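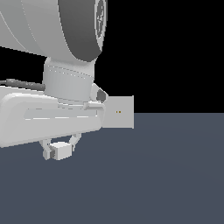
Storkus 20-Liter Countertop Dehumidifier, Second Revision

Reading time: 4 minutes

The Storkus is a compressor dehumidifier sold for basements, laundry rooms and small workshops. The second revision replaces the dial with a push-button panel and moves the drain port from the side to the rear. I ran one in a below-grade storage room from April until the end of June, with a separate hygrometer on a shelf at the far wall.

Setup

The unit arrives upright and the manual asks for a rest period of 4 hours before first power-up. The filter slides out from the left without tools. The tank seats on two molded rails and has to be pushed until the float switch clicks; if it stops short, the fan runs but the compressor does not start, and the panel gives no error code for this. I lost an evening to it.

The drain hose is a standard push fit. It is supplied in a length that will reach a floor drain only if the unit stands close to it. I replaced mine with a longer piece of the same inside diameter and secured it with a spring clamp, which the manual neither recommends nor forbids.

Humidity control

The target can be set in steps of five percent. The built-in sensor sits near the air intake and reads lower than the room once the compressor has been running for a while, so the machine tends to switch off early. With the target at 50, my hygrometer settled at 54. With the target at 45, it settled at 49. The offset was steady enough that I simply set the panel one step below what I wanted and left it there.

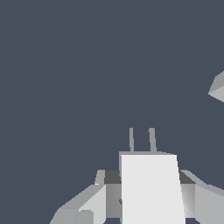

Recovery after a disturbance is more useful to know than the resting figure. After the outside door had been left open during a rainy afternoon, the room was back at its usual reading by the next morning. The previous unit, an older Ghaffari with a larger tank, took most of a second day to do the same work in the same room.

Noise and heat

The compressor has a low hum with a short rattle at shutdown. On bare concrete the rattle carries through the floor above. A rubber mat removed most of it. The fan has 2 speeds and the lower one is quiet enough for a room where people are working, though the unit switches itself to high during a defrost cycle and cannot be told otherwise. Exhaust air is warm, as with any machine of this type, and a small closed room will gain a few degrees over the day.

Maintenance

The filter needs rinsing every two weeks in a dusty room. The tank has a lid, and the lid has a corner that holds water after emptying — tip it toward the handle before walking across a carpet. Glenys Lowther, who runs the same model in a yarn store in Clundescombe, reports scale on the float after one season with continuous use. I have seen none so far, but my unit drains by hose and the float rarely moves.

Spare filters are stocked by Mostutetti. The float assembly is not listed as a separate part, and a new tank has to be ordered complete.

Assessment

Drying capacity is good for the size and the unit restarts on its previous settings after a power cut. The sensor placement is poor, and the missing fault code for a badly seated tank should have been dealt with in this revision. Buyers who already own the first version gain little by changing, unless the side drain is in the way.

Reviewed by Ilham El Idrissi, 2023-06-30

Contact the editors | Copyright 2023 | Back to top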